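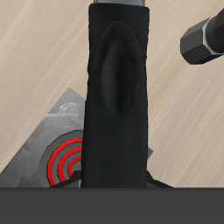 The simulated stove bench, with the padded arm in front of the gray plate.

About Plavon

Last updated: Monday, May 27, 2024

Plavon tests robot arm control software for makers of kitchen equipment. Our office is in Posetdale. Most of our work is done in simulation, on a countertop bench we call Verell. A customer sends a controller build, we run it against a fixed set of tasks, and we send back the logs and a fault report.

Clients usually find this page after hearing about the February fault, so the account is kept here and not in the news section.

In February a controller build passed 1339 runs of the pan placement task on Verell. A later review of the logs found that 18 of those runs should have been marked as failures. In each one the arm had pressed into the burner plate after the pan was released. The contact force went past the limit of 300 newtons set in the test plan, and the run was still scored as a pass. 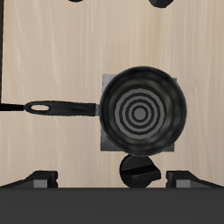 The scoring script checked two things: the position of the pan relative to the plate, and whether the pan was upright at the end of the run. Both were correct in all 18 runs. Contact force was written to the log, but the script read it only while the arm was holding something. Once the pan was let go, the limit was no longer applied.

The cause on the controller side was a stale height value. After release, the arm was told to back off to a point computed from the height of the pan rim. When the pan was reported as placed, that value was cleared to zero, and the arm moved down instead of up. The error appeared only if the clear arrived before the retreat command, which explains the low rate.

No hardware was involved and no person was at risk. The build had been approved for a trial on a physical arm, and that approval was withdrawn the same day. 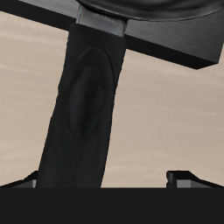 Four changes were made to the bench and are still in force:

Force limits apply from the first motion command to the last, whether or not the arm is holding an object.

Any target point below the countertop surface stops the run and marks it as a fault.

Cleared values are stored as "no value" and can't be used in a motion command.

A pass is checked against the full force log by a second script, called Tuhumury, that shares no code with the first.

Older results were rescored under the new rules. Customers whose results changed were sent both sets of numbers.

Fault reports can be requested through the contact form. Please include the build number.

Comments (3)

We had the same zero height problem on a palletizer. Ours went unnoticed until a bracket bent. Good to see the cause written out.

Does the second script also check joint torque, or only force at the tip?

Reply from Plavon: Tip force only. Joint torque is logged but has no limit in the current test plan.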